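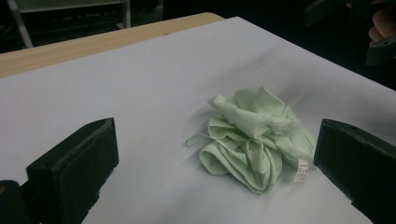
Trulovstead opens its laundry-folding project to the public this April! People teach the task by hand, guiding a pair of hand-held grippers over a white tabletop, and each fold becomes a lesson for the robot.

"Small, soft garments are the ones I love most," said project lead Ludmila Šimko. The team has recorded 300 demonstrations so far, polka-dot underwear included.

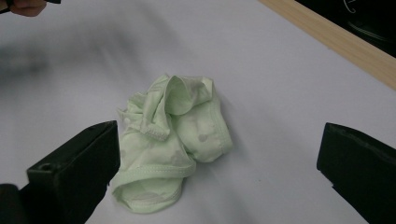
Try it yourself

Drop in any Tuesday at the Wastholm workshop.

This site uses cookies. Accept | Settings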